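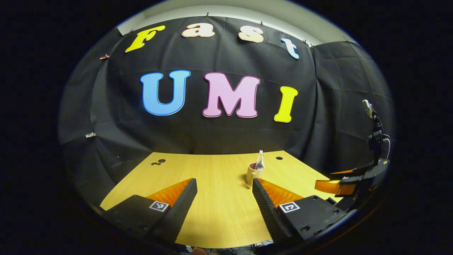
June, a little after four in the afternoon

I have been meaning to sit down with this diary since breakfast, and of course the whole day ran away with me, but the table is clear at last and I want to get it all down before Svenja comes by to collect me for supper.

I had the cream cup with me today, the one with the light brown band. I have carried it from Hidley to Nallulwood and through every move in between (there have been 4 of them, if I count the summer at my aunt's, and I do count it, as I had a drawer of my own there). Sumathi Ramasamy gave it to me when I left the old office and said it was too plain to get stolen. She was right! The pretty ones I brought along have all walked off to other people's desks, and this one has stayed put for years.

It really does look nice standing by itself on pale wood. I spent longer than I should have just setting it down, a little toward the middle, then a little to the right, then back again, the way my mother used to fuss with the sugar bowl before company. I like a yellowish table. The one we had at home was so dark that you couldn't find a dropped raisin on it, and my father found most of his with his elbow. With this kind of wood, where the lines of the grain show, I always want to run my thumb along them, and I did, all morning, while I was supposed to be listening to Ravindran go through the schedule.

The little dark holes toward the back had me wondering too. Bhavana thinks they are for cables and Thirumalai thinks someone once had a lamp screwed down there, and the two of them kept it up all through lunch, very politely, with Thirumalai drawing his lamp on a napkin. I kept the napkin. It's tucked in the back of this book with the bus ticket and the recipe for lime pickle that I still haven't tried.

Lunch was rice and the green beans from Rodrigues, where I had gone early to beat the line and met the line anyway. I spent 7 dollars and forgot the onions. Bhavana had brought a spare one in her bag, wrapped in a page of newspaper, and she didn't seem to think there was anything unusual about that.

The afternoon was slower. I wrote two letters, one to the landlord about the window and one to my cousin, which got rather long because I kept remembering things about the garden. I told her about the bean poles, and the neighbor's cat sleeping in the seed tray. I haven't found a stamp for either of them yet.

I must remember to ask Svenja for her big tin of tea, and to bring the cup home tonight so I can have the first of it from there. The window is still sticking. I can hear her on the stairs now, so the rest will have to wait till bedtime.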